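Wanderstiefel nach der Winterpause wieder flottmachen

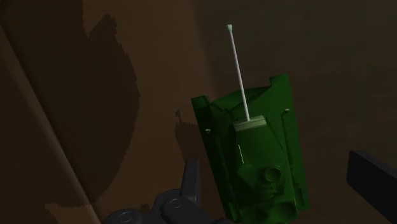
Grüner Spielzeugpanzer auf braunem Untergrund

Meine guten Stiefel standen seit Dezember im Keller, und als ich sie neulich hervorholte, war das Leder so spröde, dass mir ganz weh ums Herz wurde. Also erst einmal die Schnürsenkel heraus, die Einlegesohlen auch, und dann mit lauwarmem Wasser und einer weichen Bürste in aller Ruhe den alten Dreck abbürsten (die Zunge nicht vergessen, da sitzt immer noch etwas!). Danach mit Zeitungspapier ausstopfen und trocknen lassen — bitte nie auf der Heizung. Das Wachs reibe ich mit den Fingern ein, dünn, lasse es 45 Minuten einziehen und poliere mit einem alten Wollsocken nach. An den Nähten darf es ruhig etwas mehr sein. Vor der ersten langen Tour trage ich die Stiefel dann ein paar Abende in der Wohnung, sehr zur Freude meiner Familie.

Weitere Tipps
Schlafsack richtig waschen
Zeltreißverschluss klemmt
Trinkblase ohne Muff
Kocher entrußen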